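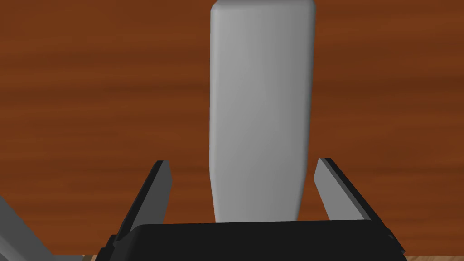 Windness opens second furniture showroom in Doria

DORIA – Home furnishings maker Windness will open its second showroom in Doria on Friday at 10 a.m. The store adds 3 full-time jobs and carries 70 pieces from the Pintér line of tables and shelving. 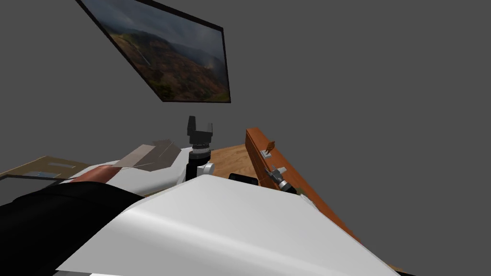
"Customers asked for a place closer to home where they could sit down and compare finishes," said Refilwe Gumede, general manager. Delivery is free within 110 miles.
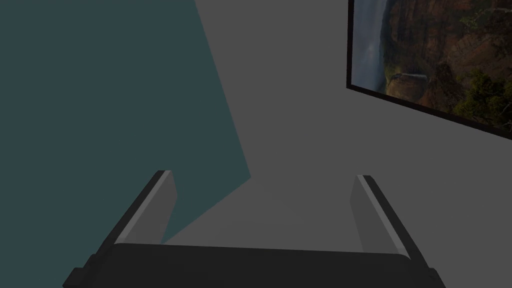
The Prudero repair service will also move to the new address – drop-offs start in February.
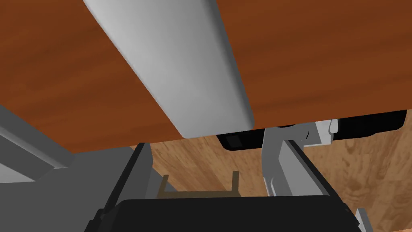
Underside of a wooden tabletop with a light gray bar.

Media contact: Sharon Rotich, Windness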